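Packing orders at a table, two people at a time

Rotholm, 22 September 2026 — The mail-order firm Stitthorpe wants small parcels packed at shared tables, and says a trial has cut wasted space in its boxes. How much space, it won't say. An orange pack, an open black box and a row of potted plants along the back of the table make for a pleasant workplace. They don't make a case.

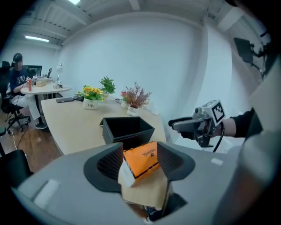
Viola Cirillo said she would believe in the savings once her own orders stopped arriving in boxes three sizes too big.

The company says 3,201 orders went through the trial, against a target of 200 a shift. It gave no figure for returns or damage, and its comparison is with a single older site at Rostitz — one that was already due to close.

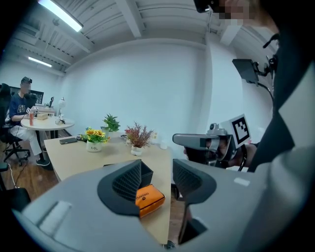 An orange box marked "CHEERFUL" on the packing table.

Stitthorpe plans to extend the method to its Sanna line in December, starting with 503 products.
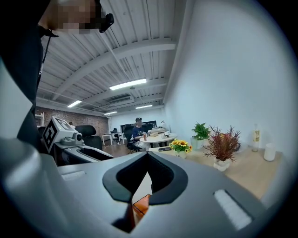 The Sanna goods are mostly small and boxed, so they ought to be the easy part. Glassware and anything with an odd shape will stay on the old line, and the company has set no date for moving it.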